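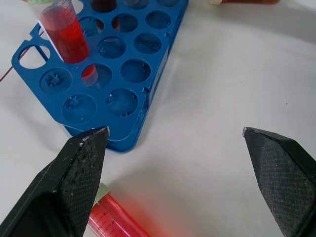 Blue rack with the spring inserts, one red tube in place.

Review: Clumico blue tube rack
Posted March 2021

I've bought enough plastic racks to distrust any of them that come with a paragraph of sales copy. The Clumico came with two. It promised a "confident hold" and a "bench-ready footprint," and I would have settled for a rack that doesn't tip over when you pull a tube out of the corner.

I ordered mine in January from Skidedar, along with a bag of conical tubes with screw caps, and I've used it nearly every day since. I paid full price and I don't get anything for writing this.

The shape is fine. It's a rectangle with rounded ends, and there's a loop at the end you can get your fingers through, which I use more than I thought I would. The round holes go all the way across in rows. The blue is very blue. If you keep a white table, as I do, you'll never lose it, and I suppose that's worth something.

The selling point is supposed to be the inserts. These are little star-shaped plastic springs that sit down in the holes and are meant to grip the tube so it doesn't wobble. Do they? Sort of. A full tube pushed all the way down stays put. A tube you drop in carelessly will lean, and it'll go on leaning until you press it. I don't call that a confident hold. My older Trileo rack has no inserts at all, just snug holes, and the tubes in it stand about as straight.

Two of the inserts in my rack were loose on the first day. I pushed them back in and they've stayed there, but I shouldn't have to repair a piece of molded plastic before I use it. Skidedar offered to swap the rack. I couldn't be bothered with the box. 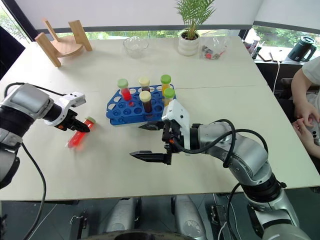 The tubes themselves I have fewer complaints about. The colored caps are what sold me, and for once the cheap idea is a good one. I keep green for one group and cream for the other, so I can sort a handful without reading anything. Dark liquids all look the same from across a table, so I'd rather trust a cap than my eyes. The printed marks up the side are faint, though, and with red dye behind them I have to tilt the tube to the window to find the line. If you measure in the tube, get something with darker printing. The white label strip takes pencil well and ballpoint badly.

I also tried it with 16 tubes in at once, spread out, to see if the rack would flex when I carried it by the loop. It bowed a little in the middle. I didn't like it, and I now carry it with a hand under each end. The page on the Clumico site shows somebody lifting it full with one finger. Good luck to them.

Cleaning is the weak spot. Liquid gets down between the spring fingers and sits there, and a brush doesn't reach. I ended up soaking the whole thing in the sink with hot water from the kettle, let down with cold so I wouldn't warp it. That worked, but the inserts took overnight to dry. A plain rack you can rinse and shake.

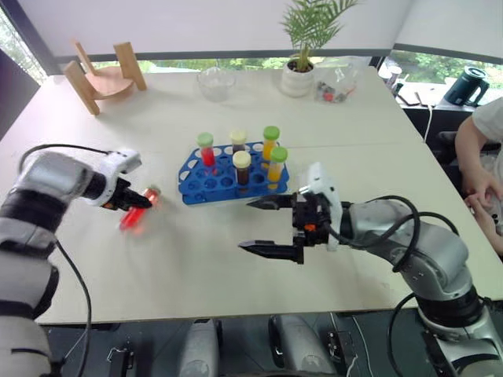 VALUE FOR MONEY

It cost me $40 with the tubes. For that I'd expect inserts that are seated properly when they arrive and a floor that doesn't bow. What you get is a decent everyday rack with a feature that helps less than the copy says it does.

If you only stand up a few tubes at a time, as I mostly do, it'll be fine and you probably won't notice any of this. If you fill a rack to the last hole and move it from room to room, look at something heavier. I'd buy the capped tubes again tomorrow. The rack I'd buy again on sale.

Stability: 3 out of 5
Cleaning: 2 out of 5
Tubes and caps: 4 out of 5
Overall: 3 out of 5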